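Treloar Beginner Sentence Set
README, revised 15th April

Treloar is a set of short writing prompts and learner answers for first-year Spanish and German classes. It comes from the Serkis course pages, which stopped taking new work in June. There are 118 prompts in 4 topic folders: food, home, school and free time.

What you get

Each prompt has a model answer at two levels, plain and extended, plus whatever learner answers we had permission to keep. Some prompts have plenty. 31 have none at all, and we left them in so the numbering would still match the Serkis worksheets.

The level tags

Be careful with these. "Extended" mostly means the answer is longer. A learner who strings "and" and "also" through a list of breakfast foods gets the same tag as one who uses a past tense correctly. Gustidar, the tagging tool used for the first pass, seems to reward word count, and we only checked 30 prompts by hand. I wouldn't grade anyone with it.

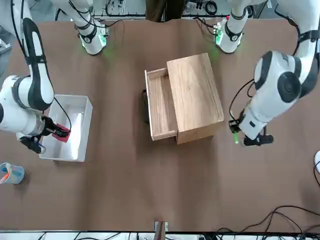 The school folder is the weakest of the lot. Half its Spanish model answers read like translated English, and the German ones lean on the same opening phrase until it stops meaning anything.

Claims we can't back up

The old Fovon listing said learners who used these prompts "write with confidence in weeks." We never saw a study, a class comparison or even a decent survey behind that line. Please don't repeat it.

Files

prompts.csv: prompt number, topic, language, text
models.csv: both model answers
learners.csv: learner answers, spelling left as written

Accents are broken in older copies of learners.csv. Download it again before you report missing umlauts.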